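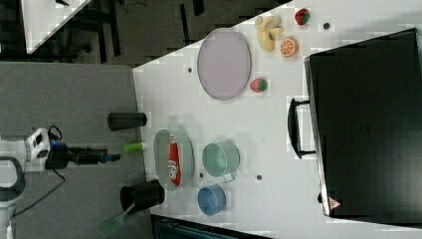 Categoria: Suporte > Cozinha de brincar > Chamados encerrados

Chamado 39, aberto por Yara Zein. Tampo branco, utensílios e frutas de brinquedo. Problema: o frasco vermelho rola quando pousado direto no tampo.

Teste 1: frasco deitado na bandeja oval verde. Estável após 12 repetições.
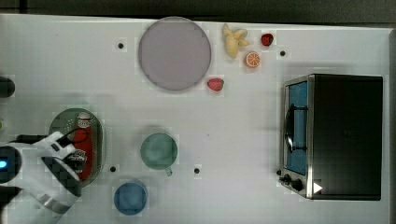 Teste 2: bandeja mantida na vertical. Sem alteração. Caneca e copo azul mantidos fora do percurso do frasco. 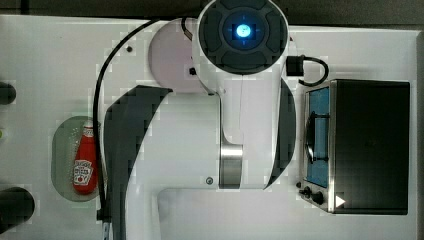 Responsável: Rami Atallah. Solução: guardar e usar o frasco sempre na bandeja. Pedido de reposição à Gerken cancelado em Jun 6, 2025.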